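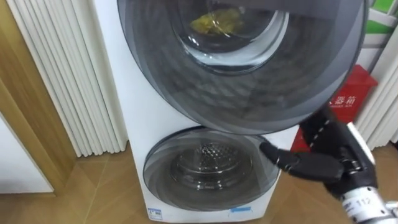 Zofia Bielecka ran kayak trips out of Funden with 3 guides and 4 vans, and she kept the bookings in a green ledger until January, when her nephew put her on Indel.

"It closes the day when the seats are gone," he said. "You won't have to answer the phone."

She set the capacity and the departure times. The first confirmation went out at 6:10 in the morning to a man named Ottmar Gerlach, one seat on the long river. An hour later he booked another, then one on the lake.

By noon he had every seat through the end of May. All of it was paid.
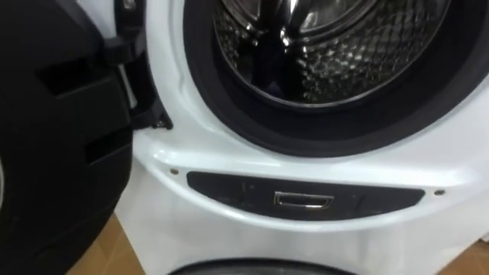 She called the number on the booking. An old man picked up.

"Is something wrong with the payment?" he asked.

"No. You've bought 633 seats."

"My wife guided for the Jabłońska outfit before you had it," he said. "She liked the river quiet in spring."

Zofia looked at the screen, where each day was gray and marked full.

"I have guides who need the work," she said.

"Then send them out. They're paid for."

She wrote his name in the ledger anyway, on the first page for spring, and went to tell the guides to load the boats.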